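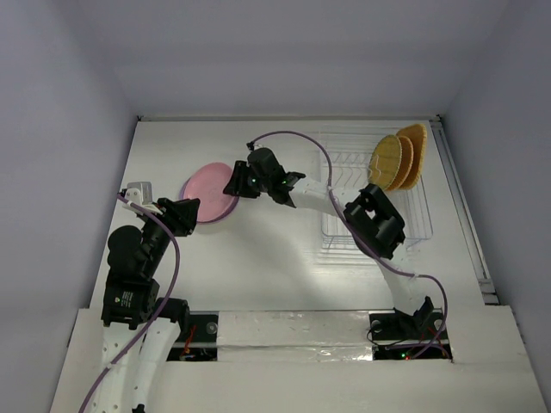
Kapitel 3

Der gedeckte Tisch als Quelle

Lernziele

Nach der Arbeit mit diesem Kapitel können Sie erklären, warum das Geschirr für die Geschichte des Haushalts eine wichtige Quelle ist. Sie kennen den Unterschied zwischen Steingut, Steinzeug und Porzellan und können ein Nachlassverzeichnis in einfachen Schritten auswerten.

3.1 Was man aus einem Teller lesen kann

Wer über das Essen in früheren Zeiten schreibt, denkt zuerst an Kochbücher. Diese Texte zeigen aber vor allem, was man kochen sollte. Über den Alltag in der Küche sagen sie wenig. Die Gegenstände selbst geben hier eine andere Auskunft: Ein tiefer Teller passt zu Suppe und Brei, ein flacher Teller zu Speisen, die man mit dem Messer schneidet. Wenn in einer Region die flachen Teller zunehmen, hat sich vermutlich auch das Essen geändert.

Auch das Material ist von Bedeutung. Steingut hat einen porösen Scherben und braucht eine Glasur, damit es kein Wasser aufnimmt. Steinzeug wird bei höherer Temperatur gebrannt und ist auch ohne Glasur dicht. Porzellan ist ebenfalls dicht, dazu weiß und bei dünner Wand durchscheinend. Es war lange Zeit teuer und stand in vielen Häusern nur im Schrank.

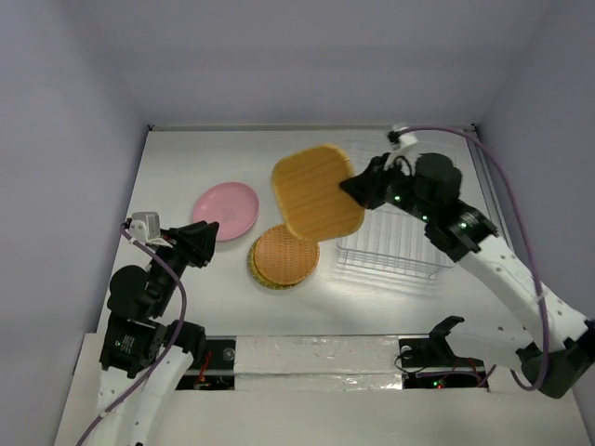 3.2 Die Verzeichnisse von Drurkberg

Eine gute Grundlage für unser Thema bilden die Nachlassverzeichnisse der Gemeinde Drurkberg. Der Historiker Kári Kvaran hat davon 596 Stück ausgewertet. In mehr als 100 Haushalten fand er Geschirr aus mindestens zwei Materialien. Meistens stand das einfachere in der Küche und das bessere in der Stube. Die Schreiber notierten den Raum, das Stück und den geschätzten Wert, leider aber selten die Farbe oder die Form.

Bei der Lektüre ist Vorsicht nötig. Das Wort »Schüssel« konnte damals auch eine große Platte bezeichnen, und zerbrochene Stücke wurden manchmal mitgezählt. Vergleichen Sie dazu die Wortliste in Kapitel 8.

Aufgabe zur Vorbereitung: Notieren Sie, welches Geschirr in Ihrem eigenen Haushalt täglich benutzt wird und welches nur bei Besuch. Bringen Sie die Liste zur nächsten Sitzung mit.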